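완구 피규어 소장자료 정리 사업 중간 경과 보고

작성: 조재훈
작성일: 17/10/2021

1. 진행 현황
스타마토풀로스(Stamatopoulos) 수집품 300점 중 116점의 실측과 등록을 마쳤다. 등록분은 대부분 테스홀름(Tesholm)사의 8인치 가동 피규어이며, 나머지는 가수스(Gasus) 시리즈의 탈것과 부속 의상이다. 상자가 남은 개체를 먼저 처리했고, 비닐봉투에 섞여 들어온 부속은 아직 개체와 대조하지 않았다.

2. 분류 기준 변경
당초 몸체 구분은 관절 형식만으로 하였으나, 초기형과 후기형의 고관절 부품이 혼용된 사례가 나와 기준을 수정하였다. 현재는 등판 각인, 무릎 핀의 재질, 손목 결합부 형상의 순으로 판정한다. 판정이 갈리는 개체는 '형식 미상'으로 두고 추정값을 입력하지 않는다. 이미 등록한 개체도 같은 기준으로 다시 검토하였고, 그중 아홉 점의 형식 표기를 정정하였다.

3. 보존 상태
내부 고무줄의 경화가 가장 흔한 손상이다. 고무줄이 끊어진 개체는 분해하지 않고 부위별로 소봉하여 보관한다. 연질 비닐 장화와 장갑은 가소제 용출로 표면이 끈적해진 것이 많아 몸체에서 분리한 뒤 중성지로 감쌌다. 증착 도금 부품은 세척 대상에서 제외하였다. 의상은 건식 솔질만 실시하였으며, 스냅 단추 주변의 녹은 사진 기록 후 그대로 두었다.

4. 데이터베이스
고케바리(Gokevari) 목록 시스템으로의 이관은 시험 단계이다. 필수 항목은 관리번호, 제조사, 시리즈, 몸체 형식, 각인 문구, 결손 부속, 상태 등급이다. 상태 등급은 7단계로 운용한다. 각인 문구 항목에서 줄바꿈이 누락되는 오류가 있어 수정을 요청하였고, 처리 전까지는 빗금으로 줄을 구분하여 입력한다. 재생산 부속은 원품과 같은 항목에 기재하지 않고 별도 코드를 부여한다.

5. 미결 사항
가수스 탈것의 스티커 판본 차이는 비교할 미개봉품이 부족하여 확정하지 못했다. 국내 유통분으로 추정되는 카드 포장 두 종은 인쇄 시기를 확인하지 못한 상태이다. 두 건 모두 외부 소장자에게 열람을 문의하였으나 회신은 받지 못했다.

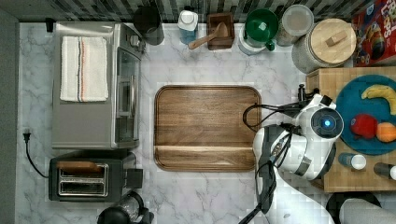

사업 보고 > 소장자료 정리

잔여분 등록은 내년 2월까지 완료할 계획이다. 중성 보관상자의 규격이 바뀌어 선반 배치를 다시 산정해야 하며, 예산 항목 간 전용이 필요한 경우 별도 공문으로 승인을 요청한다. 다음 보고에는 형식 미상 개체의 목록과 부속 대조 결과를 첨부한다.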